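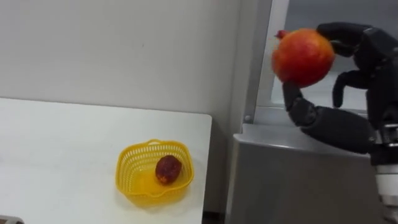

A pomegranate with mottled red, orange and yellow skin.

Pomegranate storage

Pomegranate storage covers the handling and keeping of the fruit of Punica granatum between harvest and use. The pomegranate is non-climacteric: it does not ripen further once picked, and its sugar and acid content at harvest largely sets its eating quality. Storage is therefore a matter of slowing water loss, decay and chilling injury.

Structure of the fruit

The fruit is botanically a berry with a leathery rind. The persistent calyx forms a crown at one end. Inside, thin membranes divide the fruit into chambers packed with seeds, each enclosed in a juicy outer layer called the sarcotesta. The seed and this layer together are sold as an aril, although the term is not strictly correct in botany. The rind has many small openings and loses water readily, so a fruit kept in dry air becomes hard and angular while the arils inside may remain sound.

Cold storage

Most commercial fruit is held at 5 to 7 °C and at 90 to 95 percent relative humidity. Lower temperatures reduce decay but cause chilling injury, seen as brown pitting of the rind, pale arils and browning of the membranes. Symptoms often develop only after the fruit is returned to room temperature. Injury depends on cultivar and on length of exposure – a short period near freezing may do little harm.

Gray mold, caused by Botrytis cinerea, is the main storage disease. It commonly enters through the crown, where dead flower parts are retained.

Household storage

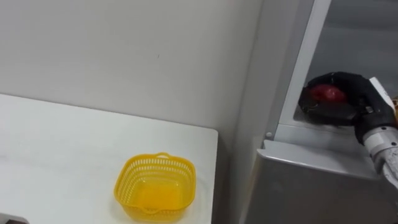 Whole fruit keeps for one to two weeks at room temperature and for considerably longer under refrigeration. Open or slatted containers allow air to move around the fruit and limit condensation. Cracked fruit should be used first. Extracted arils are kept in a closed container in the refrigerator and used within several days, or frozen in a single layer before packing.

Regional practice

In the Dernmont district, growers traditionally kept late fruit in stone cellars until January, laid on straw with the crowns facing down. The packing house at Fuvby replaced its cellars with refrigerated rooms, each holding 600 crates. Fruit with split rinds is sorted out before storage and pressed for juice.

See also: Aril; Chilling injury; Relative humidity

Last revised 22 February 2026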